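Budgeting for a second pair of arms

16 March 2019

The quote came back on Thursday, and it is higher than the figure I had penciled in. None of the extra is in the arms themselves. It is in the parts that wear out, the parts that hold other parts, and freight.

Some background for anyone who has not read the earlier posts. We run a two-arm setup in a furnished bedroom and have it tidy the floor. The question for this budget cycle is whether to buy a second identical setup, upgrade the one we have, or spend the money on spares and run longer hours. I have been asked for a recommendation and a number. Keegan Bright wants the second setup. Michalis Vlachopoulos wants better grippers. I started out wanting spares, and I have mostly stayed there.

I built the estimate from the task backward. Floor trash looks like a cheap job from a hardware point of view. Nothing is heavy, nothing has to be placed with much accuracy, and the target is a bin or a bag with a wide opening. But it has both arms working low, close to furniture, with one hand on the container and the other on the item, and that drives reach, cable length and finger wear more than payload does.

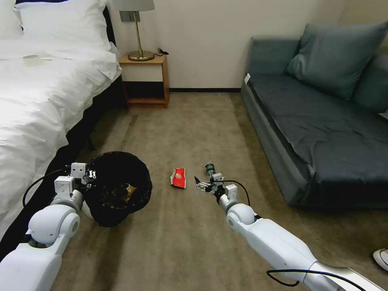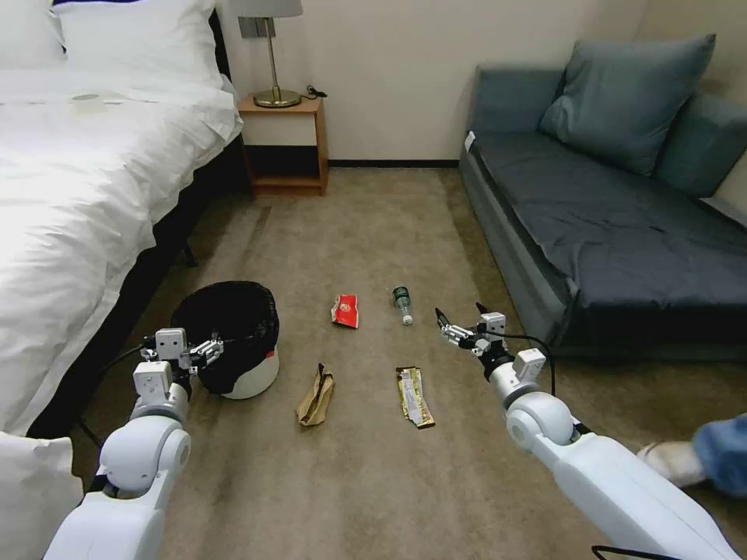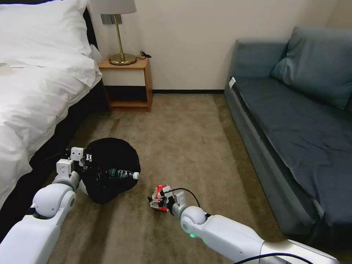 Payload was the first line I cut. Odura sells the arm in two ratings, and the heavier one would take up most of what we have left for the year. I went through our item list with Anselmo Valcárcel and could not find one thing on it that needs the extra rating. Wrappers, paper bags, small bottles, cans. A full bottle is the worst case, and the lighter arm has margin on that even at full reach. If we move to laundry in September we may have to look again, as wet towels are a different matter.

Reach is harder. The floor is the lowest place we ask the arms to go, and the useful working area down there is smaller than the one on the spec sheet, which is measured at shoulder height. Anyone pricing arms for floor work should ask the vendor for the envelope at floor level with the wrist pitched down. Odura sent theirs after two requests. It was a drawing with no dimensions on it, so Senad Nikolovski measured ours with a tape.

Grippers. We have two-finger grippers now and I am proposing we keep them. Michalis has a fair argument for the Flarker hand, which conforms better to soft packaging. My objection is the service terms. A Flarker hand goes back to the factory for any finger fault, and we would need one on the shelf for every one in use. With the current grippers we swap fingers on the bench with a hex key. Flat wrappers on carpet are hard on fingertips, because the fingers have to press into the pile to get under the edge, and I expect tips to stay our most frequent replacement.

Cables are the line people leave out. The external runs on each arm need slack for the full range of motion, and slack finds things to rub against. The proposal has a spare set for each arm, plus sleeving. Kusdale quoted 1,822 dollars for the lot, cut to length with connectors fitted. Marcelino Segura thinks he can make them up in house for less. He probably can, but his hours come out of the same budget under a different heading, and I have put the Kusdale figure in.

Containers are nearly free, and I still gave them a line. Mesh baskets, lined bins and bare bags behave differently when a gripper has hold of the rim, and we want all of them available all the time. A mesh rim gives the fingers something stiff. A bag has to be held open for as long as the other arm needs, and so it takes up an arm completely. Trash items go under consumables. Liners too.

Then there is the room. A second setup needs a second room or a shared schedule. Mnguni, who lease us the space, would let us have the unit next door, and the rent on it over a year passes the price of one arm. Keegan's case assumed we could run both setups in shifts in the room we have. That works on paper until you add the time to move one out and the other in, and re-level it, and check calibration. I allowed 10 minutes for that in the first draft. Senad timed a real changeover on the current base and it took much longer, and that was without a second machine parked in the doorway.

So the version I am sending up has no second setup in it. It has spare cables, a full set of finger tips, one spare gripper per side, one spare wrist joint and the extra operator hours to use them. The wrist joint is the expensive item and will be challenged. Lead time on it is the reason it stays in: Odura will not commit to a ship date on single joints, and with one pair of arms a failed wrist stops everything.

Keegan has asked for the second setup to be shown as an option with the lease broken out separately, and I have added that as a second sheet. I still need a freight figure for the wrist joint from Odura before either sheet can go in.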